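The Green Bowls

The bowls came back to her after the funeral because none of the others wanted them. Her brother took the truck and the good chairs. Her sister took the photographs and a clock that had never kept time. She got a box marked KITCHEN and drove it home, nearly 1036 miles, on the floor behind the passenger seat.

It was June and the house was hot. She opened the box with a butter knife and took the bowls out one at a time. Her mother had bought them at Himum, the store in Witdale with the squeaking carts, and had brought them out whenever there was company. The rest of the year they lived over the refrigerator, where a child could see them and not reach them. 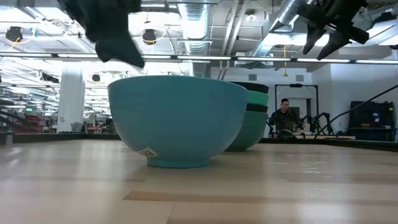
Her mother had been strict about the order. The biggest was for bread dough, and it never went under anything. The others went inside each other and stayed that way until they were needed. If you put one away wrong you heard about it, sometimes at breakfast the next day.

She washed them all, though they were clean. She set them upside down on a towel and ate a sandwich standing at the sink. Her sister called and asked if the box had made it. She said it had. Her sister asked if anything was broken.

"No," she said.

"You could use them for Sunday dinners."

"I don't have Sunday dinners."

"Well," her sister said, and they talked about the brother's truck for a while - it already needed a clutch.

After the call she dried the bowls and tried the cabinet by the stove. The shelf was too low. She tried the one over the refrigerator and had to get a chair. Standing on it, she found she could reach the back of the shelf easily, and there was plenty of room. She got down again without putting anything up there.
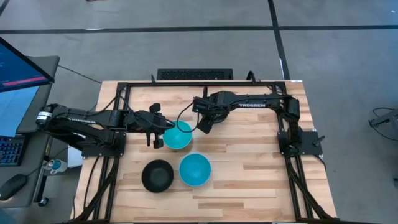
Witdale Library Evening Writers' Group - Short Fiction

She left them out that night. In the morning she poured cereal into one of the small ones and cut a peach over it. It was far too much bowl for one breakfast. The spoon made a loud noise against the side and she waited a second, out of habit, with her mouth full.

Then she finished the cereal, rinsed the bowl and put it down by the others, in no order. She had 20 minutes before work. She looked up how to make bread.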